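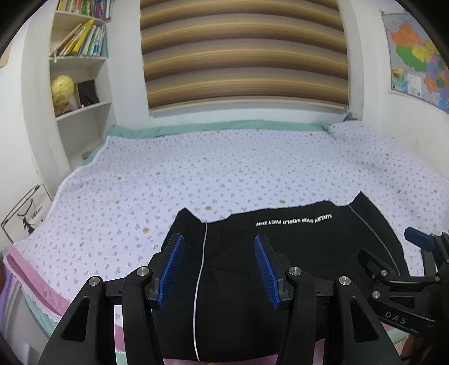

The Nustell Folding Project is a student robotics project run each year at Ekeck Technical College. Students collect demonstrations of household cloth handling, mainly the folding of clothes and bed linen, and use them to train a two-armed robot. It is part of the second-year automation course and counts for 70 of the marks in that year.

History

The project began as an evening club with 13 members, who worked on sorting small parts. Clothing was taken up in the second year, after the club found that its earlier methods did poorly with anything soft. It became a taught course the following June.

Method

Demonstrations are made with hand-held grippers, one in each hand. The grippers have paired fingers faced with ribbed blue pads, and a camera on the tool records the work from just behind the fingers. Much of the recording is done in ordinary bedrooms, with garments spread flat on a made bed. Dark clothing on a pale sheet is the usual starting exercise. Printed lettering, stripes and piping are left in view, and students note them on the record sheet together with the type of garment.

Each student completes 216 demonstrations over the course. A demonstration is rejected if the cloth leaves the view of the camera or if a hand touches it directly. Rejected recordings are kept separately and used in a class on error handling.

Collection

The shared collection is known as Ranen. As of October 14, 2024 it held 2738 accepted demonstrations, most of them of trousers, jackets and towels. Fitted sheets are not included.

Competition

The course ends with the Kołodziej Cup, in which teams' trained robots fold a mixed pile of clothes within a set time. Points are taken off for dropped items and for sleeves left outside the fold. The cup is held in the college sports hall and is open to visitors.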